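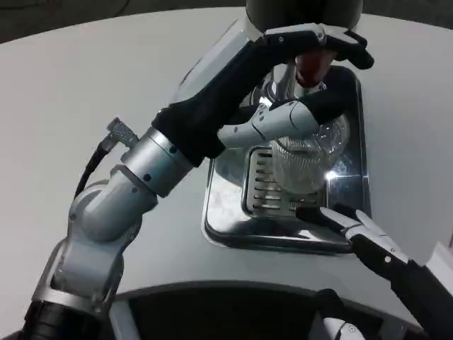 그림 1. 상판에 매립한 스테인리스 트레이와 슬롯 그레이트, 골이 진 투명 컵

음료 카운터 설계 9주차 강의 노트
강의실 1201호

1. 매립형 트레이는 정말 깔끔한가

Brolletti 카탈로그 61쪽에는 매립형 트레이가 "청소가 필요 없는 마감"이라고 적혀 있다. 그대로 믿지 말 것. 상판과 트레이가 만나는 둘레에는 어떻게든 이음이 생기고, 테두리가 올라와 있으면 행주가 그 턱에 걸린다. 모서리를 둥글린 것은 인정할 만하다. 직각 모서리보다는 닦기 쉽다.

거울 같은 광택도 따져 봐야 한다. 전시장 조명 아래에서는 좋아 보이지만 물때와 손자국이 가장 먼저 드러나는 마감이다. 무광 흰색 상판 옆에 두면 차이가 더 난다. 지난 과제에서 유광을 고른 조가 많았는데, 이유를 "고급스러워서"라고만 쓴 조는 다시 써 올 것.

2. 그레이트와 컵 바닥

슬롯 간격은 컵 바닥 지름과 같이 정한다. 제조사 도면은 대개 그레이트만 따로 그려 놓아서 판단할 근거가 없다. 가벼운 컵은 슬롯 위에서 조금만 건드려도 자리가 틀어진다. 세로 골이 있는 컵은 덜 미끄럽다고들 하는데, 골의 깊이와 재질을 밝히지 않은 주장이라 이 수업에서는 근거로 쓰지 않는다.

컵이 기울면 물줄기가 닿는 자리도 옮겨 간다. 도면 속 컵은 늘 똑바로 서 있다. 그림 2의 컵은 살짝 기울어 있으니 그레이트의 가로 살과 견주어 볼 것. 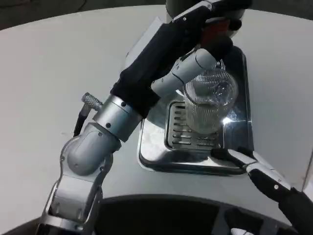 3. 과제

Goltow 안과 Plattner 안 가운데 하나를 골라 트레이 단면을 그린다. 컵을 세웠을 때와 기울였을 때를 모두 표시하고, 넘친 물이 어디로 가는지 화살표로 적는다. "배수됨"이라는 한마디는 답으로 치지 않는다. 배점은 8점. 제출은 일요일까지.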